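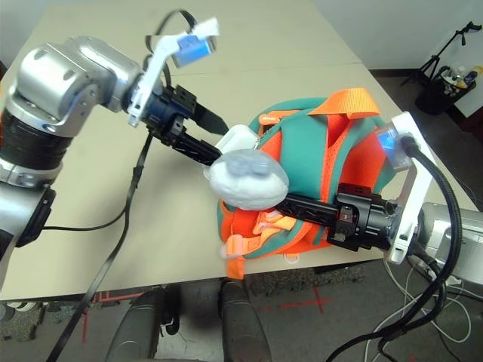 A children's backpack in teal-green and orange on a tabletop.

Search this site Enter keywords Go

Lolemon Press to reissue "The Plumix Stories" in January

Mon 20 December

Lolemon Press will bring the Plumix stories back into print in January, with all 40 tales in one volume for the first time. The first printing is 1114 copies, of which 1000 will go to bookstores. The rest are set aside for people who ordered early.

The stories follow Plumix, a miller's youngest son who is sent up a mountain to ask a giant for the return of the village bell. He is afraid of the dark, of geese and of deep water, and each tale sets him against one of these or something worse. They were first sold as thin pamphlets and later gathered in two collections, both long out of print.

The new book runs to 400 pages and follows the text of the pamphlets. The later collections had cut several of the longer tales and changed the ending of "The Bell Under the Lake" – the version many readers know from school. Both endings are printed in the reissue, the older one first.

Lolemon has kept the original chapter headings and added a short note on the spelling of place names. There are no new illustrations.

Safavi Books will hold a reading from the collection in the store's upstairs room during the first week of sales. "The Goose Gate" and "Plumix and the Salt King" will be read in full. Admission is free, but seats should be reserved at the counter.

A second volume from the same publisher, collecting the Birus folk tales, is planned but has no release date.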